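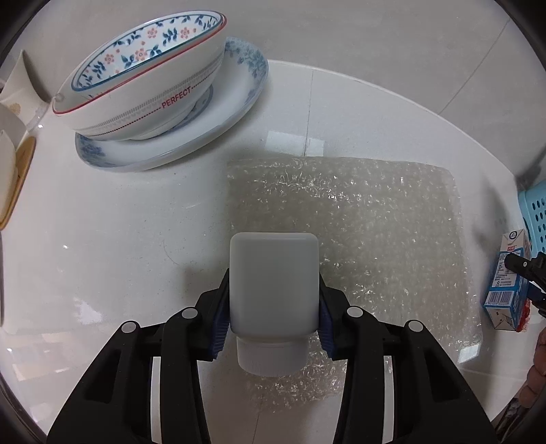 Should you still send handwritten thank-you notes? I think so, and I think you should send them late, badly, and on whatever paper is in the drawer.

I put mine off for years because I thought there was a standard. Nice cards, good pen, something clever to say about the gift. Then Nhung Phùng, my old neighbor on Elley Street, mailed me a note in September for a casserole I'd dropped off in the spring. It was four lines on the back of a dentist reminder. I've still got it on the fridge! The texts I got that year are gone with my last phone, and I couldn't tell you what one of them said.

People tell me a text does the same job. Well, it does a job. It says "got it, thanks," and for a ride to the airport that's plenty. But my great-aunt is 86 and she reads her mail standing at the box (she doesn't even make it back to the porch), and I'm not going to send her a thumbs-up.

The etiquette books deserve some of the blame here. I own one from 1856, a flea market find, and it spends pages on how wide to leave the margins. Who'd want to write anything after that? My rule is simpler. Say what the thing was, say when you used it, sign your name. If your handwriting's awful, print. And if you owe somebody one from last Christmas, go ahead and mail it, they won't mind.

Contact: Sukberg Letters | © Đạt Lò | Back to top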